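Vemton Bedroom Sorting Set
README

Version notes and general information for anyone using the folder. Last edited 4 February 2019.

What is in the folder

Pictures and written notes from bedrooms where somebody was sorting small belongings into or out of a cardboard box. The subject is the stuff that collects in a box at home: socks, packets, plastic bags, bags inside bags, odd bits of cloth. Most of the sorting was done on top of a bed, as that is where people tend to put a box down when they want to go through it.

The set covers 3 homes. They are listed under short names and not by address:

Uven - one bedroom, one bed, open shelving
Tsolakis - two bedrooms, one of them also used for sewing
Vamar - one bedroom, box sorted on the floor and not on the bed

There are up to 60 sorting rounds per home and 2830 pictures in total. A round starts when the box is put down and ends when the person doing the sorting says it is finished. Some rounds are very short. Rounds left unfinished were kept and are marked "open" in the notes.

Folder layout

notes/ - one text file per round
pictures/ - sorted by home, then by round
words/ - the word list used in the notes
old/ - the first word list, kept for reference

How the notes are written

Each note gives the home, the round, what the box was standing on, and a list of the items the sorter chose to name. Items are written the way the sorter said them, then matched to the word list. Ghazal Ranjbar wrote the notes for Uven and Vamar. Majdi Hattar wrote the ones for Tsolakis. Their habits differ a little. Ghazal puts color first ("white sock"), Majdi puts it last ("sock, white"). We did not change this.

Word list

sock - one sock, or a pair rolled together
bundle - soft item, folded or bunched, when it is hard to say what it is
packet - small closed wrapper, paper or plastic
clear bag - any see-through bag, zip-top or not, full or empty
cover - anything spread over the bed: blanket, sheet, comforter, striped cloth
box - the main cardboard box only

If a bag has something in it, name the bag first and the contents after it. If the contents can't be made out, write "contents unclear" and move on. Please don't guess from color.

"Bundle" was added in January after Didier Delaunay pointed out that the old list forced a choice between "sock" and "cloth" for things that could have been either. Rounds written before that were gone over again by Saeed Rezaei, but only for Uven. In the other two homes you will still find "cloth" here and there - treat it as the same as "bundle".

Boxes

Boxes were used as found. Several have torn flaps or ragged top edges, and the tears are not recorded as damage. Please don't use box size to match rounds to each other. At Tsolakis the same box was used for nearly everything, and at Vamar it was swapped 3 times.

Known problems

Patterned covers make small items harder to pick out. Striped ones are the worst for this, especially with thin packets.
Clear bags are undercounted in the Tsolakis notes.
Some items in the background (shelves, clothes, toys) are not in the notes at all. Only the box, the bed or floor, and the sorted items are.
Spelling of "gray" and "grey" is mixed. Search for both.

Two pictures from Uven, box on the striped cover: 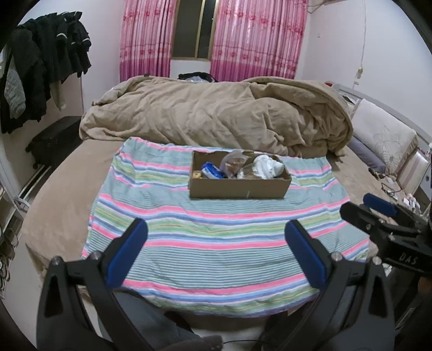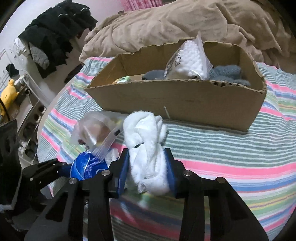
Sheet 3

For the second picture, the matching terms are "bundle" for the white item being held and "clear bag" for the zip-top one lying on the bed. The bag of white foam balls in the box is also "clear bag", contents named after it. In the first picture the tan blanket and the striped cloth both go under "cover".

Corrections

Send corrections to Farzad Fallahi with the home name and round number. Changes to the word list go to Saeed first. Please don't edit files in notes/ directly - add a line at the bottom with your initials and leave the original wording in place.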